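Section 4: Setting up your season in Gemari

Okay, so you've got the app installed and your club exists. Now for my favorite bit, building the fixture list! I run the Clestcombe Sunday soccer league on this thing, so I'll use our settings as we go.

1. Open Season, tap New, and type a name. Keep it short (long ones get chopped on the match sheets, which drove me nuts).

2. Add your teams. You can paste them in from a spreadsheet, one per line. Gemari takes up to 40 in a single division.

3. Pick the number of match weeks. We play 26, with a gap over the holidays.

4. Tap Block Dates and mark any weekend your fields are taken. Do this before step 5!

CAUTION: Once you hit Generate, blocking a date wipes every kickoff time you've typed in by hand. I lost a whole evening to that one.

5. Hit Generate and wait. A big season takes a minute or so.

6. Check for home-game clashes. If two teams share a field, like Mocanu and Givau do in our league, link them under Shared Grounds and run Generate again.

Note: Squad lists are capped at 288 players per club, youth sides included. If you get error 3837, you've gone over, so archive last season's leavers and try again.
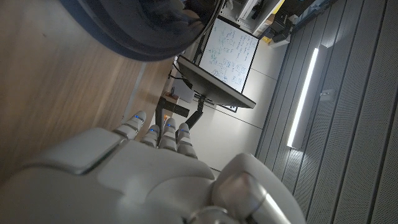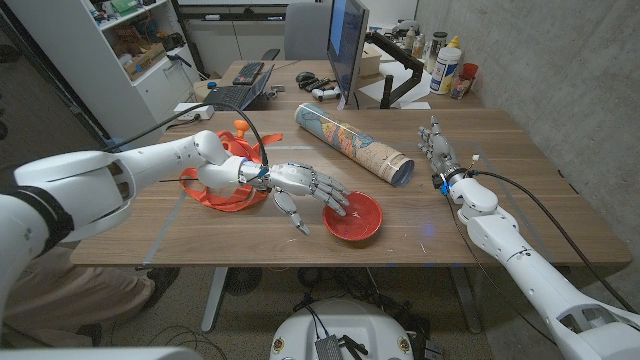
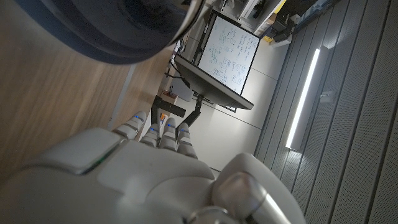

7. When the list looks right, tap Publish. Every team manager gets an email, and the calendar link goes live for parents and players.

8. Rained off? Open the match, choose Postpone, and leave the new date blank until both managers agree. The game sits in the Pending tab, and the league table simply skips it.

Referees get added in Section 5, so don't worry if that column is still empty.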